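Communauté Grevadness — Entraide des locataires et copropriétaires
Rubrique : Équipement de la cuisine

Remboursement d'un égouttoir fourni avec un logement meublé

Madame, Monsieur,
Je quitte en février un meublé géré par l'agence Buvico. L'inventaire d'entrée mentionne un lot d'ustensiles de marque Sani, que j'ai remplacé en partie à mes frais. L'agence entend retenir 40 euros sur le dépôt de garantie. Est-elle fondée à le faire ?

Publié par : Locataire315
Novembre 2025

Vudwood
La retenue doit correspondre à un manque ou à une dégradation constatés par comparaison des deux états des lieux. L'usure normale reste à la charge du bailleur. Il convient de demander par écrit le détail de la somme, accompagné d'un devis ou d'une facture — une simple estimation orale ne suffit pas.

Plume_grise
Même agence, même problème. J'ai payé, à tort sans doute.

Cuisine_et_bail
Je joins au dossier les factures de remplacement et je fais inscrire chaque objet à l'inventaire de sortie, y compris les petits accessoires.

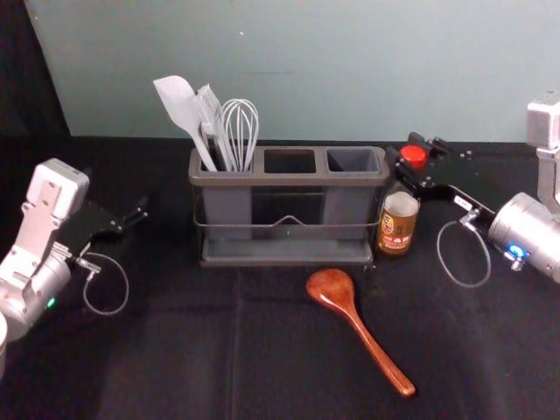 À qui faut-il adresser la demande de justificatifs ?
Au bailleur ou à l'agence qui le représente, par lettre recommandée avec avis de réception.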